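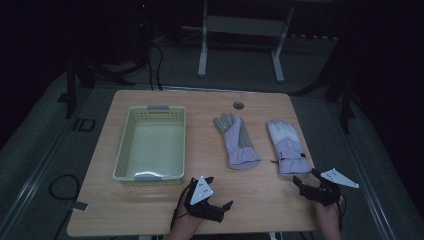
Ollow asked whether we're spending too long on gloves when the June brief only says "soft items", and could we please lock the task list tonight. Agreed to come back to it under item 3.

Robotics Club – Minutes
Oct 6, 2020
Posted by the club secretary

1. Last minutes
Accepted. One fix, the Kollár arm is on loan for the term not the year.

2. Demo count
Target is 1000 for the season. Up 73 since last meeting. Terka pair wants recordings cut at 30 seconds, anything longer gets binned. Carried.
File naming still a mess. Please put the task name FIRST, then the date.

3. Task list
Long discussion. Gloves into the basket stays in, both gloves, one per hand. Start position: basket on the left, gloves flat, fingers pointing away from you. Somebody has been starting with them bunched up so those runs go in a seperate folder.
Socks and tea towels wait until gloves are done. Ollow not thrilled but OK with it.

4. Grippers
Left jaw sticking on the older set. Faris team to strip and clean it before next session. Keep sleeves clear of the marker plates, long jumpers rolled up please.
Cables: tape them down or coil them when you finish, whichever, just do it.

5. Roster
Two to a table, swap every 5 runs. Wrist soreness was raised again, agreed anyone can call a break adn the other one takes over.
New members do a practice block before anything gets saved.

6. Other business
Club shirts, no quote yet. Colour argument deferred.
Someone left a lunchbox in the parts cupboard. Again.

Closed early, room needed.

Search minutes Go

Contact the club | © Robotics Club 2020 | Back to top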